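Illow Stepped Display Shelf, Clear Acrylic
Zekari Counter and Café Supplies
Product code: ZK 107
Availability: In stock
Delivery: 8 working days

Description

The Illow is a clear acrylic shelf with tiers set out like a staircase, for counters and tabletops where small packaged goods need to be seen from the front. It suits chocolate bars, snack boxes, small tubs and other items that tend to disappear when they are laid flat. Each tier stands higher than the one in front, so goods at the back show above the ones before them.

The shelf can stand square to the customer or at an angle across a corner of the table. On a narrow counter the angled position usually leaves more space beside the till. Taller containers go best on the upper tiers and flat bars on the lower ones.

The acrylic has no colour or pattern, and prices can be stuck to the front edge of each tier with ordinary removable labels. Leave the protective film on until the shelf is in its final place. The film peels more easily from a corner than from the middle of an edge.

What is supplied

One shelf, assembled
Sheet of 11 blank price labels
Cleaning cloth
Care leaflet

Baskets, trays and goods for sale are not included.

Use with other Illow items

The shelf belongs to the Illow counter range, which also has a round woven wicker basket in reddish brown and a white rectangular tray. The three are sold separately. The basket is meant for sandwiches, rolls and fruit. Line it with greaseproof paper if the food is unwrapped, and change the paper each time the basket is refilled. The tray is low sided and takes wrapped pastries and other bakery items in bags.

A table with all three on it needs a little planning. Put the shelf down first, as it is the tallest, then the tray behind or beside it, then the basket where it is easiest to reach.

Cleaning and care

Wash with warm water and a drop of washing-up liquid, using a soft cloth. Dry straight away to avoid water marks. Do not use window cleaner, methylated spirits or scouring pads, all of which can cloud or scratch acrylic. Not suitable for dishwashers. Crumbs should be brushed off before wiping.

The wicker basket should be shaken out and wiped with a damp cloth. Do not soak it. Let it air dry away from radiators.

Fine scratches can be reduced with Flosix acrylic polish, sold on our cleaning page. Deep scratches cannot be removed.

Returns

Unused shelves can be returned within a month if the film is still on. Breakages in transit must be reported within 8 days of delivery, with the order number. Replacement label sheets were added to the spare parts list in March.

Trade orders

For larger quantities please ask for a written quotation. Orders for the Anozie depot are packed separately and cannot be combined with web orders.

Page updated May 11, 2026
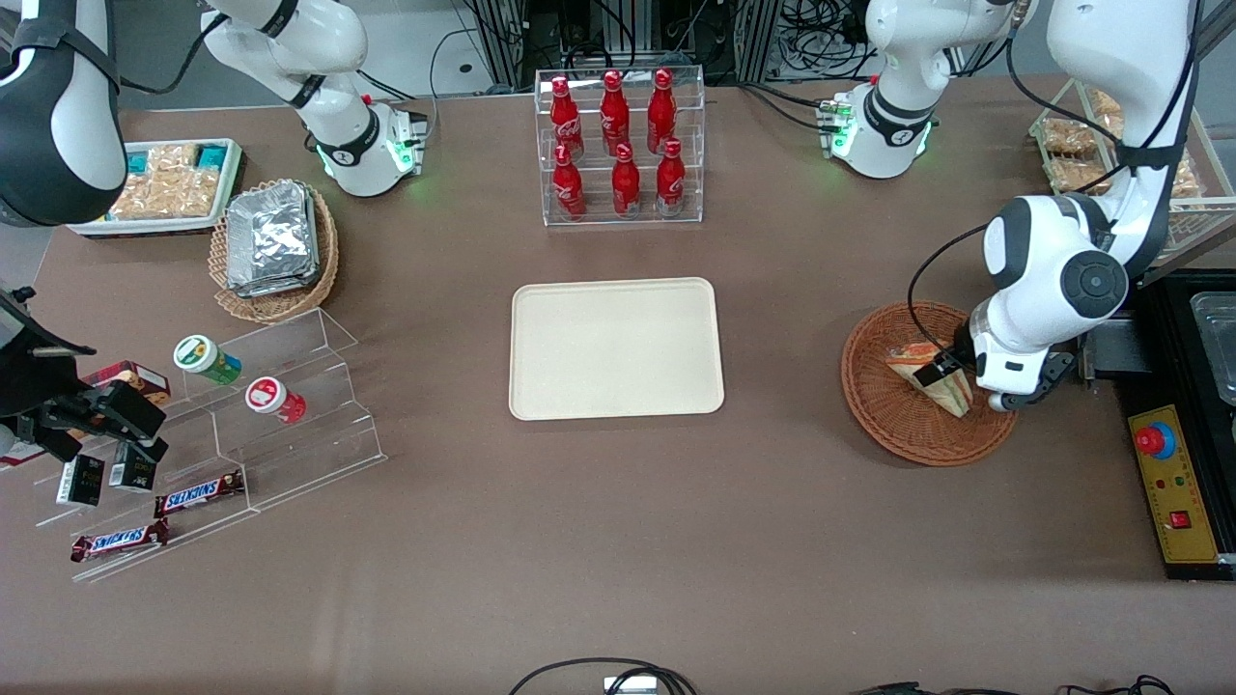 Modupe Ojo
We have had two of these shelves on our counter since March and they wipe clean well enough. Fingerprints show on the front edges by lunchtime, so keep the cloth handy. I would have liked more labels in the pack. Does the polish work on the inside corners, or only on the flat parts?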